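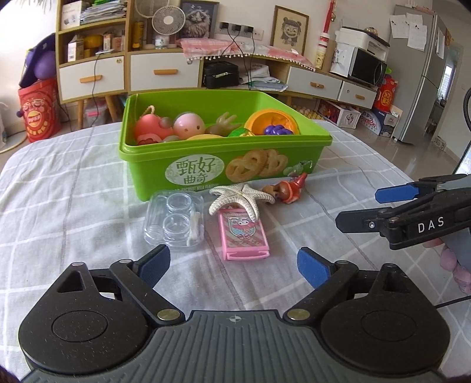 Las dos pinzas, el mantel de cuadros y la caja verde de los juguetes.

El cerdito y yo

Ya llevábamos 1850 repeticiones cuando mi compañera me dijo que dejaba el club. Me lo soltó así, con la pinza en la mano y la vista puesta en la estrella de mar, como quien avisa de que se ha acabado el café. Yo no dije nada, claro, porque estaba en mitad de un agarre y me daba rabia estropearlo (¡llevaba toda la mañana sin fallar!).

Para el concurso de Lorngate nos pedían 3000. Coger un juguete, meterlo en la caja, sacarlo, vuelta a empezar. Luego el programa aprendía de nuestras manos, o eso nos habían prometido en el taller de Plestent, y un brazo lo haría solo delante del jurado. Yo me había apuntado por el brazo. Al brazo lo había visto una vez, en un vídeo, y mientras tanto me pasaba octubre recogiendo uvas de juguete en el salón de su casa, entre la impresora y el microondas.

Y lo peor es que me encantaba. A ver cómo lo explico: después de varias horas ya no piensas en la pinza, piensas en el juguete. La estrella se deja coger por cualquier brazo. El maíz es un traidor, lo aprietas por donde no es y se te va. Y los pulpos... bueno, de los pulpos prefiero no hablar.

—¿Y por qué lo dejas? —le pregunté por fin, cuando solté la naranja dentro de la caja.

—Porque anoche soñé que intentaba abrazar a mi madre y solo podía cerrar dos dedos.

Me reí. Ella no, así que me callé enseguida y me puse a colocar lo siguiente.

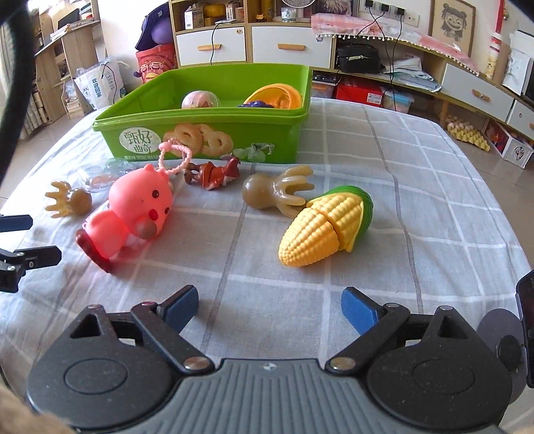 El cerdo rosa era el suyo. Quiero decir que lo cogía ella siempre, porque a mí se me enganchaba el llavero de cuentas y acababa arrastrando medio mantel. Teníamos ese reparto desde el primer día y no lo habíamos hablado nunca. Así que se lo acerqué un poco con mi pinza, con todo el disimulo del que fui capaz, que es poquísimo.

—Eso es chantaje —dijo.

—Es una repetición. Cuenta para Lorngate.

Lo miró un rato larguísimo. Yo hacía cuentas: si se iba, me tocaba acabar con el bruto de la mesa de al lado del taller, el que llamaba Dimitriou a su ordenador y le daba las buenas noches. Seguro que aquel no sabía ni por dónde se coge un pulpo. Y a mí me temblaba la mano, cosa que luego saldría en los datos, y alguien en Flollitholm revisaría el archivo y pensaría que el sensor estaba mal.

Ella bajó la pinza, muy despacio, y cerró sobre el lomo.

—Hasta las 3000 —dijo—. Y luego me voy, ¿eh?

—Luego te vas.

Lo dejó dentro de la caja, con las cuentas por fuera, y me pidió que le pasara el zorro.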